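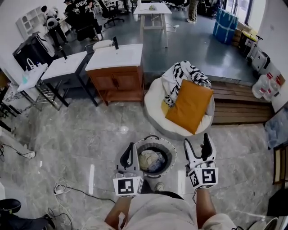
How long should I leave the Lallik dehumidifier running before I set a humidity target?

Let it run on Continuous for one full day first. The room has to give up the water held in walls, carpets and soft furnishings before the reading on the panel means much. After that, set a target as described in section 4.3.

4. Setting up for first use

4.1 Choosing a position

1. Stand the unit upright on a level floor. If it has been carried or stored on its side, leave it upright and unplugged overnight before you switch it on.

2. Leave a gap of 30 cm between the back grille and the wall. The air outlet on top needs open space above it, so keep it out from under shelves and window sills.

3. Close the windows and outside doors of the room. Inside doors may be left open if you want to dry a hallway or landing as well, but drying will take longer.

4. Plug the unit straight into a wall socket.

Caution: do not use an extension lead or a timer plug. The fan has to run on for a short time after the compressor stops, and a timer plug cuts it off early.

Caution: do not use the unit in a bathroom or wet room.

4.2 Fitting the tank

1. Pull the tank out from the front using both hands. Take out the card packing and the spare filter bag.

2. Check that the float inside the tank moves up and down freely. Do not remove it. The unit will not start without it.

3. Slide the tank back until it clicks. If the red tank light stays on, take the tank out and try again – it is usually sitting slightly to one side.

Note: owners of the older Bakport model should not swap tanks between the two machines. They look alike, but the Bakport float sits lower and the Lallik will overfill.

4.3 Setting the humidity target

1. Press Power. The panel shows the present humidity of the room.

2. Press Mode until the word Continuous lights up. Leave the unit running for one day, emptying the tank when the red light comes on.

3. Press Mode again until Target lights up.

4. Use the arrow buttons to choose a figure. We suggest 55 per cent for living rooms and 50 per cent for rooms with a history of mould. Going lower uses more electricity and can dry out wooden furniture.

5. Wait for three beeps. The setting is now stored and will be kept if the power is cut.

Note: the reading may differ by a few points from a separate meter elsewhere in the room. Air by an outside wall is often damper than air in the middle.

4.4 Using the drain hose

The hose is optional. Use it if the room is left empty for several days at a time.

1. Switch off at the wall and take out the tank.

2. Remove the rubber plug from the drain outlet at the back. Keep the plug.

3. Push the hose on firmly and lead the other end to a floor drain. The hose must run downhill all the way, with no loops.

4. Put the tank back, switch on, and check for drips after an hour.

4.5 Fault codes

E29 – room too cold. The unit will start again by itself when the room warms up.
E30 – air filter blocked. Wash the filter in lukewarm water, dry it fully and refit it.
E31 – sensor fault. Switch off at the wall for ten minutes. If the code comes back, contact the service desk.

Spare filters are part number 253. The longer hose, part number 135, is sold separately. Both can be ordered from the Wisthorpe service desk. Please have the serial number ready; it is on the label behind the tank.

Section revised Sun 1 July by Gudrun Fagerlund, Wisthorpe service desk. It replaces the March version, which gave the wrong part number for the hose.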